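Subject: Re: [clothes-mending] Fading after washing, and is it worth dyeing over?
List: Clorstead Mending and Sewing List

Hi all,

Sorry for the slow answer, I've been meaning to write since Wednesday and then the boiler man came and ate the afternoon. Quoting the original so the digest readers can follow along:

> I have a drawer of old denim, mostly kids' and a few of mine, and all
> of it has gone a tired sort of blue. Is there any point in dyeing
> denim at home? I tried once in a bucket and got stripes. Also, does
> washing inside out do anything or is that an old wives' tale? I would
> rather not buy new if I can help it, but I also don't want to ruin
> what's left of it.

Stripes in the bucket, oh, I know them well! That was my first three tries. A bucket is too small for even one pair of adult jeans, the cloth bunches up, and wherever it's bunched the dye doesn't get in. What you want is something wide enough that you can keep the whole thing moving with a stick for the full time on the packet. I use an old preserving kettle from the Amoah thrift store, which cost me next to nothing and has never been near food again.

Inside out does help, in my experience. A lot of what we call fading is rubbing – jeans against jeans, jeans against the drum, jeans against that one hoodie with the metal zipper. Turn them, zip them, use the cold setting, and don't stuff the machine. I've also stopped using the dryer for anything denim, partly for the color and partly for the elastic, which goes crunchy in a way you can feel when you stretch it next to your ear.
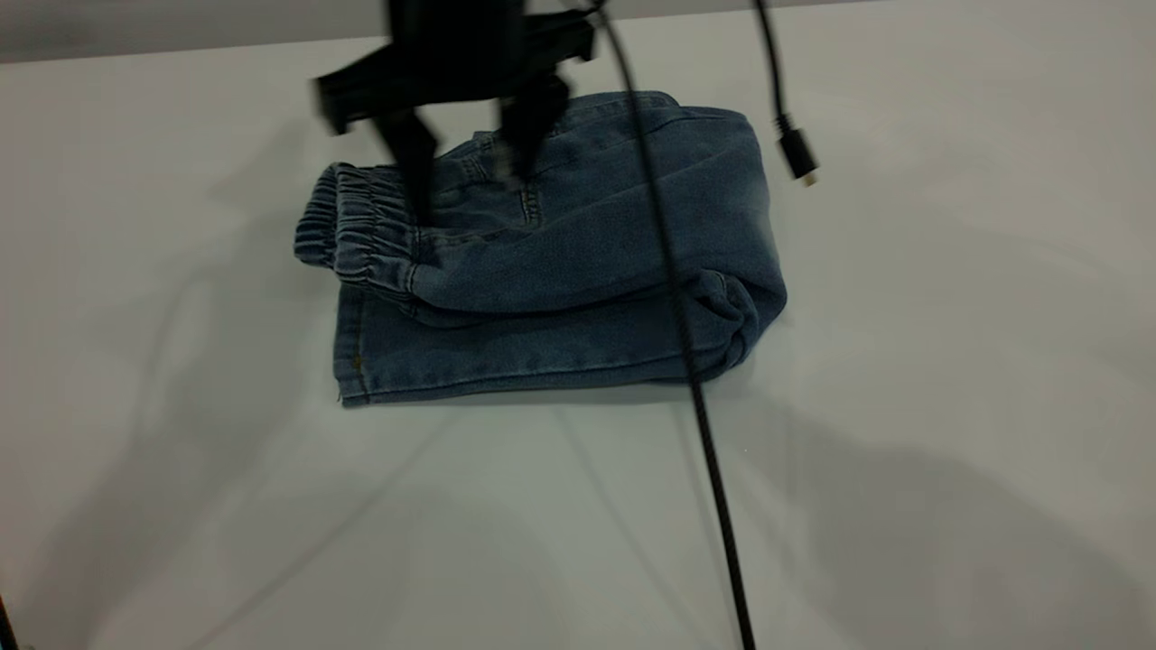 Now the dyeing itself. Weigh your cloth dry before you buy anything. Mine came to 1,452 grams last time, and I'd bought dye for half that, so I got a very nice pale gray-blue I hadn't planned on. If you go over what the packet says, the color just gets thinner, there's no way around it. Wash everything first with no softener, and put it in the pot damp so it takes up evenly. Salt if your packet asks for salt. I keep mine going for 52 minutes, a number I got out of my mother's notebook and have never questioned.

Two things people get caught by. The first is thread. Most of the stitching on jeans is polyester and won't take ordinary cotton dye, so your gold topstitching will stay gold. I like that look but my daughter says it makes them look like a costume. The second is that dye adds to whatever is there already. If the knees are lighter than the seat, they'll still be lighter afterwards, only both will be darker. You can take some of the color out first with a remover, but on old thin cloth I wouldn't. I did that to a jacket and the elbows gave out before Thanksgiving.

And some things were meant to be patchy! Anything sold as acid wash or stonewash is supposed to have those light clouds on it, and dyeing over it gives you a sort of stormy effect. Try it on something you don't love.

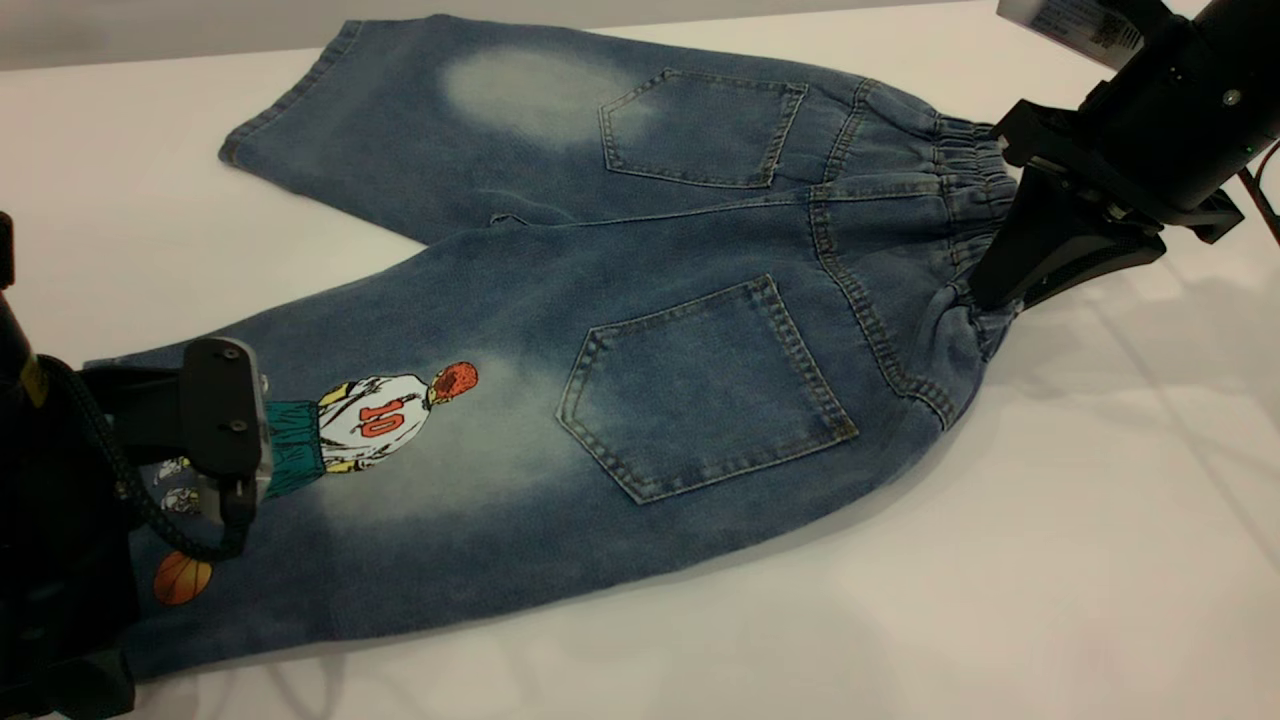

Clarero wrote to me off list about the same thing and said I could pass it along: she has given up on dye for children's clothes completely, because by the time they've faded they're too short anyway, and she cuts the legs for patches and keeps the waistbands for doll skirts. She also says black is much easier than blue if you do want to dye, as you can't see the uneven places, and that nobody should rinse in a white sink.

I'm with her on the sink. Mine has had a bluish ring since November and I've tried everything under it.

On patches, keep the faded pieces as well as the dark ones. A dark new patch on a pale knee shouts at you from across the street, and a pale one from another old pair just sits there quietly. I sort mine into shoeboxes, light, middle and dark, and I have one box that's only back pockets, which are handy for hanging inside a closet door.

Does anybody know if the Trorkent shop still sells dye loose? I've been paying by the packet and I have a pile of shirts waiting.

Will check back after supper.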